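Flaton Opens Orders for Two-Arm Benchtop Workcell

GOTVILLE, November. Flaton has begun accepting orders for a benchtop workcell intended for college laboratories and small packaging shops. The kit is supplied by the company's Narstead division and is assembled by the buyer on site.

Each kit contains two robot arms, a gripper for each, an aluminum extrusion frame and a wood work surface. The arms mount on opposite sides of the frame so that both can reach the middle of the table. Software for recording and replaying tasks is included for the first year, after which it must be licensed separately.

"Customers asked us for a unit that could be put together in an afternoon and moved to another room when needed," said Precious Salazar, product manager at Narstead. "The frame stays square, and the arms keep their positions when the table is moved."

The first production run is limited to 300 kits. Orders placed under catalog number 2514 will ship from the company's Cabanatuan plant in about 3 weeks. Buyers outside the region are responsible for freight and import charges.

Umesh Negi, who directs training for the division, said that instructors may begin with the small-bottle exercises in the printed manual. These ask the operator to work near an obstacle, such as a potted plant, with bottles placed at different points on the table.

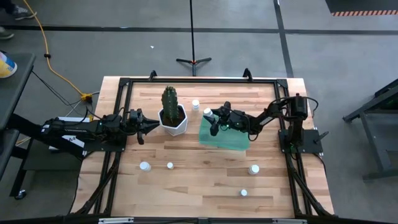 Service and Support

Flaton will offer a service plan covering the gripper fingers, cables and motor housings. Replacement parts may be ordered singly. Requests for a demonstration should be sent to the Narstead sales office.

Comments (3)

benchwright
Does the software license cover both arms or is it one each?

Lorna T.
We would want the manual before ordering. Is it available as a download?

pk_shop
A cactus is a brave choice of obstacle. Any word on price?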